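Trurnel Adds Mug Tree to Its Countertop Line

NERNDALE -- Trurnel, a maker of small wooden goods for the kitchen, will begin selling a mug tree in April. It is the first new piece in the company's countertop line since the bread board and the spoon rest, and it will be carried by all 46 stores that now stock Trurnel products.

The mug tree is a square base with a single upright post and round pegs to hang mugs on. It is made of light-colored wood with a natural finish. The corners of the base are rounded, so the stand can be pushed up against a wall or a backsplash without marking it.

Trurnel worked on the design with Boretti, the Nerndale wood shop that has turned its pegs and knobs for several years. Boretti made 65 trial stands before the final version was approved. Most of the changes had to do with the width of the base and the spacing of the pegs. Early stands tipped when heavy mugs were hung on one side only, and the base was made wider as a result.
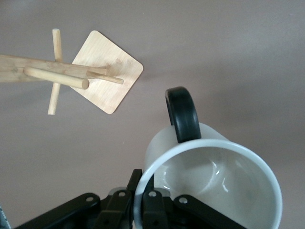
The Trurnel mug tree in natural finish, with a white ceramic mug.

Wood for the stand is cut and sanded at the Trurnel workshop. Boards are left with their own grain and color, and customers should expect some difference from one stand to the next. Darker patches may show on the base or the post. These are part of the wood and are not considered a defect.

The first run is 1322 stands. Of these, 313 are set aside for Ogundipe, the housewares store on the Nerndale square, which will have the mug tree on its shelves two weeks ahead of other locations. Ogundipe will also sell it as a set with plain mugs from its own range.

The stand should be wiped with a damp cloth and dried right away. It should not be put in the dishwasher or left standing in water. A light coat of food-safe oil once or twice a year will keep the wood from drying out -- any oil sold for cutting boards will do.

Replacement pegs can be ordered from Trurnel by mail or through any store that carries the line. Stores that would like to place an order for the second run should contact the Trurnel sales office in Nerndale.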